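Reading time: 4 minutes

Grerumance rules

The Grerumance rules are a set of good practice rules for collecting demonstrations with hand-held gripper tools, that is, tools which a person carries and closes by hand so that a robot can later learn the same task. The rules were first written as an internal document at Imalley and were afterwards taken over by several other groups, among them the Dercombe workshop. They are not a legal standard, and no certificate is given for following them.

Origin

The first version was a single page kept next to the tool cabinet. It dealt only with charging, cleaning of the finger pads and the storage of recordings. Meifang Luo, at that time responsible for the training of new operators at Imalley, rewrote the page into a longer text after a check of 2149 recordings showed that 479 of them could not be used. In most of these cases the tool itself had worked correctly. The operator had started too early, had turned the tool away from the object, or had spoken with a colleague and stopped in the middle of the task.

The present version has 91 rules in five chapters: preparation, handling, soft objects, shared rooms, and records. The numbering was changed once, so older training notes may refer to rules which now have a different number.

Preparation and handling

Before a session the operator checks that both finger pads are clean and firmly fixed, that the fingers open and close over the full range, and that the lens has no marks. A pad with a torn surface is replaced before work begins. The operator writes down the name of the task and the starting position of the object.

During the recording the tool should move at the speed of a calm human hand. Sudden turns of the wrist are avoided. The object to be grasped should come into view before the fingers close, and the tool should stay still for a moment after the object is released. If a mistake happens, the operator may correct it and continue, provided that the correction is marked in the record. Repeating only the last part of a task and joining it to an earlier recording is forbidden.

Soft objects

Clothes, towels and bags have their own chapter – the longest one – because they change shape each time they are touched. The chapter asks that a garment be taken by a thick part, for example the collar or a gathered fold, and that its weight be allowed to hang freely before it is moved to another place. Pulling a garment off a peg sideways is discouraged. It should first be lifted over the end of the peg.

For coat racks the text gives additional advice. The base must stand firmly, and no other peg should be so close that the sleeve or hem catches on it. When several garments are used, they should be of different color and thickness over the course of the day. 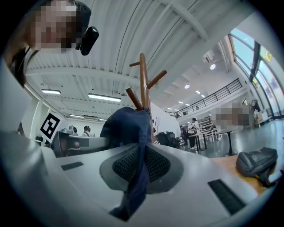

Van Damme, April

A navy blue garment lies over the honeycomb surface of the finger pad, below the angled pegs of a wooden coat rack.

Shared rooms

Many groups record in large rooms where other people are working. The rules allow this, and they even recommend that recordings be made in rooms with ordinary daylight and ordinary movement in the background. Certain conditions must be met:

People in the room are informed before the session.
Faces are made unrecognizable before a recording leaves the group.
Walkways stay free of cables and boxes.
Printed markers on walls are not moved or covered during a session.

The rule on faces applies also to persons who have given their consent. Earlier versions made an exception for the operators themselves, but it was removed.

Records

Each recording is kept together with the task name, the tool number and the list of marked corrections. Failed recordings are stored in a separate folder and are not deleted. The Dercombe workshop uses a shorter form of this chapter, in which the tool number is optional, and it has asked for the same change in the main text. The request has not yet been decided.

Category: Robotics – Guidelines and working practice

Related articles
Finger pad
Hand-held gripper
Learning from demonstration
Handling of textiles by robots
Visual marker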